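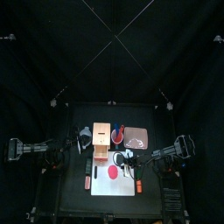 I spent 82 hours with the Sturari two-arm kit, mostly to test its method for learning from few demonstrations. You record a task by hand, and the policy trains on those recordings plus 3,000 steps of its own practice. Our table had a wooden box with a drawer, a pink cup of utensils and a white board, with an arm on each side. Opening the drawer by its red handle was learned from 35 demonstrations, and it held up when Dima Khoury moved the box between runs.

Erasing was weaker. The arm pressed too hard in 5 runs and I had to stop it. Handing things from one arm to the other is slow – the manual admits this.

Setup took a full day. I would buy it again for the drawer work alone, but wait for the December update if you need handovers.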